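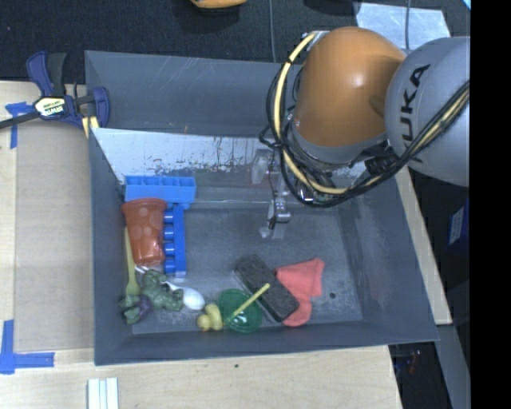 Über uns
Lorente ist ein Secondhandladen für Spielzeug und Haushaltswaren in Irnevport. Angefangen haben wir auf dem Flohmarkt in Tusdale, seit vier Jahren mieten wir das Ladenlokal neben der Post. Wir arbeiten zu zweit, im Dezember mit Aushilfe.
Annahme ist werktags ab 10 Uhr. Für Stofftiere und Puzzles fehlt uns der Platz.

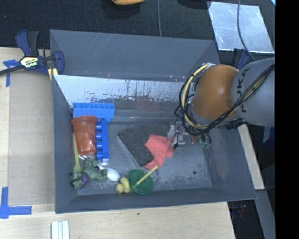 Blaue Bausteine und ein Becher mit Punktmuster
Verkauft wird im Laden und über den Onlineshop Brondeo. Versand innerhalb von 2 Werktagen.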